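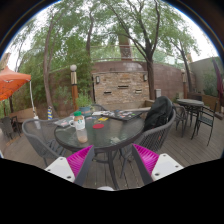 Ronaldo Villanueva told me the fence was never about religion, and that I'd be wasting my time if I wrote it up that way. He said this in the first five minutes of our first interview, before I'd got my notebook open, and I've been arguing with him in my head ever since.

Figure 3. Patio table with a round glass top, on a wooden deck.

4.2 Sharing the hill at Brivska

I should back up a bit. Brivska is a town of 3,000 people with two burial grounds on the one hill, Orthodox on the south slope and Muslim on the north, and a single gravel road that serves both. The road is the thing everyone wants to talk about. Older residents on both sides told me (often in nearly the same words) that funerals used to go up it in whatever order the families sorted out between themselves, usually over coffee and usually the night before. Then the town council put in a fence and a gate, and with the gate came a booking sheet, and that's where my fieldwork starts.

I did 71 interviews in Brivska, mostly in kitchens and yards, and I went in expecting to hear about belief. I'd just come from Wosby, where the quarrel over the prayer hall was openly theological and people would happily quote scripture at me across a shop counter. Brivska wasn't like that at all! People talked about parking. They talked about who had the spare key, and about a December burial that had to wait at the bottom of the hill for 25 minutes while somebody went to find it. That wait came up again and again, and the length of it never varied, even among people who told me they'd been away at the time.

So is Ronaldo right? Partly, I think. If you code the transcripts the way I did in Section 3, doctrine hardly shows up, and a reader who only saw the coded tables might well conclude this was a planning dispute with some hurt feelings attached. But the coding scheme was built for Wosby, and I'm less fond of it than I was. When a woman on the north side says "they made us wait", she's using a "they" that didn't have much work to do before the gate went in. Her neighbours on the south side have one too. I have no code for that, and I've gone back through 20 of the longer transcripts by hand to see how the word moves around. In the early part of an interview it tends to mean the council. By the second cup of tea it often means the people on the other slope.

I'd be cautious about stretching this to Zorkmont, where the two communities have separate roads and, as far as I could learn, always have. My colleagues in the Cáceres reading group pushed me on this point and suggested that shared infrastructure might explain more of the friction than shared history does. I can't rule it out with three towns. The gate itself was still in use on January 5, 2024, my last day there, and the booking sheet had moved to the hardware store, where either side could sign it during business hours.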